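Small thread on rope protectors, because I changed mine after the last training and I have some opinions now.

We tested two sleeves on the same concrete edge, the Somex and the Drevero. Same rope, same load of 80 kg, same person lowering.

The Somex closes with hook and loop. It goes on very fast, also with gloves. But on a long lower it wanted to walk down with the rope, so I had to tie it back twice.

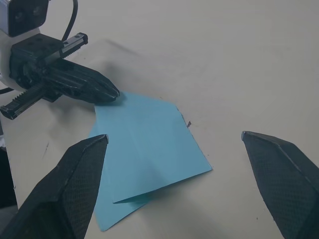
Does a sleeve replace an edge roller? For a rope that stays still under load, a sleeve is enough on most edges. For hauling I take the roller, the friction on the sleeve eats too much of your pull.

The Drevero has a sewn loop at the top for a short cord. You clip it to the anchor and it stays where you put it. It is stiffer and takes more room in the bag. I can live with this.

Please check the inside of the sleeve also. Mine had fine sand in the fold, and sand is bad for the sheath.

Next I want to try the long Jasta one. It is out of stock until January.

2928 likes · 80 shares

Comments
ropebag_left: We cut ours from old fire hose. Heavy but it lasts.
tall_anchor: Which rope diameter?
windy_ledge: The hook and loop on my Somex is full of lint after one season.

Related
Pulley or carabiner for a simple haul
How I wash a muddy rope
Marking the middle of your rope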